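Drilevwood Adhesive Durability Study
Second progress report to the Dundham Timber Fund
Submitted 2021-02-25
Prepared by Gorazd Nedeljković, with test data from Gyu-bin Bae

Status

Work packages A and B are complete. Work package C is under way and is expected to finish in March. Spending is within the approved budget and no transfer between headings is requested. One change to the test schedule is reported under Deviations.

Purpose of the study

Drilevwood is a laminated softwood board intended for covered outdoor use, mainly porch soffits and bus shelter linings. The fund asked whether the glue line holds its shear strength after repeated wetting and drying, and whether the cheaper of the two candidate adhesives could be used without shortening the service life of the board. The adhesives are referred to throughout as A1 (the present one) and A2 (the cheaper one). Supplier names are held in the confidential annex.

Work package A: material supply

The Tomić mill delivered 300 boards in a single consignment. All were cut from the same batch of spruce and conditioned in the store at Plomine before gluing. Moisture content was read at both ends and the middle of each board. Boards with a difference between ends above the limit in the protocol were set aside and used for trial cuts only.

Planing was done on the day of gluing. In the first report we noted that boards planed the day before gave a poorer bond in the trial cuts, and the protocol was amended accordingly. The amended version has been used for every specimen reported here.

Work package B: specimen preparation

A total of 500 shear blocks were prepared, half with each adhesive. Spread rate was checked by weighing the board before and after application. Clamp pressure was held constant and the open time was kept at the lower end of the range given on both data sheets, where A2 is easier to spread.

Squeeze-out was visible along the full length of the joint on all accepted blocks. Blocks with a starved joint were rejected before numbering and are not part of the total. The rejection rate was slightly higher for A2, and most of the rejected blocks came from the first gluing session, before the spreader roller was changed.

Work package C: wet and dry cycling

Each cycle consists of a soak in tap water at room temperature, a drain period and a drying period in the ventilated cabinet. Blocks are removed for testing at fixed points in the programme. The final group will have spent 1000 hours in cycling when it is withdrawn.

Interim findings are as follows. Dry strength before cycling is the same for both adhesives within the scatter of the test. After the first withdrawal, A1 shows a small loss and A2 a slightly larger one. In both cases failure is mostly in the wood and not in the glue line, which is the preferred outcome. After the second withdrawal, A2 shows more glue line failure, concentrated in blocks where the growth rings meet the joint at a steep angle. The same pattern is present for A1 but is weaker.

We do not yet regard this as grounds for excluding A2. The steep-ring blocks are a minority of the sample, and grading at the mill could remove most such boards if the final results confirm the effect. The cost of that extra grading has been requested from Tomić and will be set against the saving on adhesive.

Deviations

The drying cabinet was out of use while its fan bearing was replaced. Blocks in the cabinet at the time were returned to the conditioning store, and the interrupted cycle was repeated from the soak stage. These blocks carry the suffix R in the data file. Their results so far do not differ from the rest of the group, but they will be analysed both with and without the main set.

Remaining work

Final withdrawal and shear testing of the cycled blocks.
Measurement of ring angle on all tested blocks, including those already broken.
Cost comparison with and without additional grading.
Draft final report to the fund for comment.

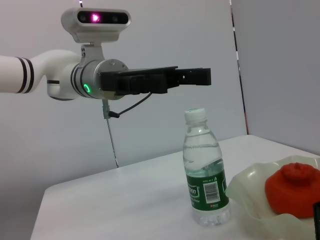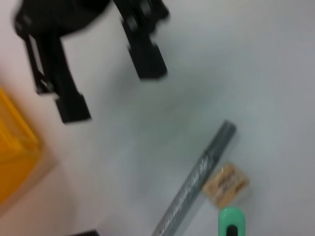
Can the boards already fitted with A1 stay in service while the study is completed?

They can stay in place. The interim results for A1 show only a small loss of strength after the first withdrawal, and the soak used in the test is more severe than the exposure of a covered soffit. The normal inspection interval should be kept, with attention to end joints near gutters.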